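NOTA DE PRENSA

Palacios, junio de 2020

Kernar abre su mesa de botellas: trae las tuyas vacías y te llevas algo hecho con ellas

Os escribo yo misma porque en Kernar somos tan pocos que la oficina de prensa soy yo (y también la que friega). Así que perdonad si esto no suena a comunicado de los serios, pero es que tengo muchas ganas de contarlo. ¡Por fin volvemos a abrir el taller de Palacios! Y lo hacemos con Plultulent, un programa de tardes para aprender a reutilizar las botellas de plástico que se nos van juntando en casa.

La idea viene de mayo. Pusimos un cajón en la entrada para que los vecinos dejaran botellas al pasar, sin más ambición que tener material para un par de pruebas. Cuando cerramos la recogida llevábamos 564, y el pasillo ya no se podía cruzar sin ir de lado. Había de agua, de refresco, de litro y medio, de las pequeñitas de merienda, unas aplastadas y otras perfectas. Me pasé una semana entera clasificando por tamaños y todavía sueño con tapones.

Qué vamos a hacer

Plultulent son 13 tardes, siempre con la misma mesa grande en el centro y grupos de nueve personas como mucho. Cada tarde tiene su pieza: macetas de autorriego, comederos para pájaros, embudos, un semillero que se cuelga de la ventana, organizadores para el cajón de los tornillos... A mí me pierde el semillero, lo reconozco, tengo la ventana de la cocina llena.

No hace falta saber nada ni traer herramientas. En el taller hay tijeras, punzones, lija fina, cordel y cinta. Lo que sí pedimos es que cada uno venga con sus propias botellas, porque las del cajón ya las tenemos repartidas para las primeras sesiones y, además, se le coge más cariño a una maceta que fue tu botella del desayuno.

Los materiales que no son plástico (la tierra, las semillas, el cordel) los pone Ernus, la tienda de jardinería de dos calles más abajo, que se apuntó al proyecto en cuanto se lo contamos y nos ha prestado también las estanterías. Gracias, gracias y gracias.

Cuánto cuesta

Cada tarde sale a 13 euros con todo incluido, y los menores que vengan acompañados de un adulto no pagan. Si alguien quiere hacer el programa completo, que nos escriba y lo hablamos, que seguro que nos entendemos.

Cómo preparar las botellas

Esto me lo preguntáis muchísimo por teléfono, así que lo dejo por escrito y así lo podéis publicar tal cual:

1. Vaciarlas del todo y enjuagarlas con agua templada. Las de refresco, dos veces, que luego vienen las hormigas.

2. Dejarlas boca abajo en el escurridor toda la noche.

3. No arrancar la etiqueta a tirones. Si se resiste, la traéis puesta y la quitamos en el taller con un poco de aceite.

4. Quitar el tapón y guardarlo en una bolsa aparte, que lo usamos para otras cosas. El aro que queda en el cuello lo podéis dejar donde está; lo mejor es apoyar la botella de lado en la mesa y mirarla con calma antes de cortar nada. El rojo, por ejemplo, queda precioso contra el plástico transparente y en los comederos yo no lo quito nunca.
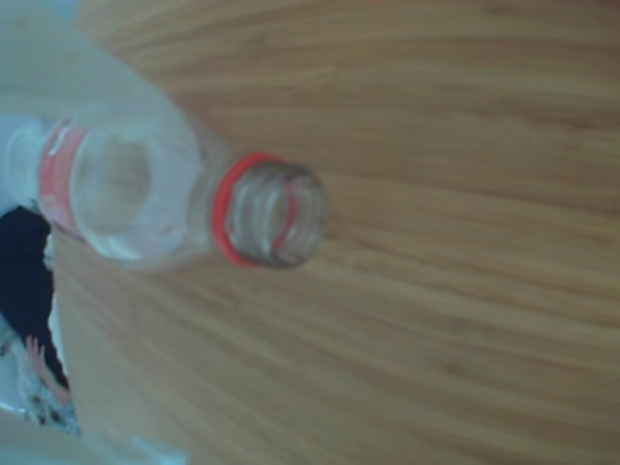 5. Traerlas sin aplastar. Una bolsa grande de las de la compra va de maravilla.

Apuntarse

Las plazas se reservan en el propio taller o llamando por la mañana, que es cuando pillaréis a alguien con las manos limpias. Para los medios: si queréis venir a una sesión a hacer fotos o a entrevistarnos, estáis más que invitados, solo avisad antes para guardaros sitio en la mesa. Y si os animáis a cortar una botella, os prestamos delantal.

Contacto de prensa: Kernar, taller de Palacios.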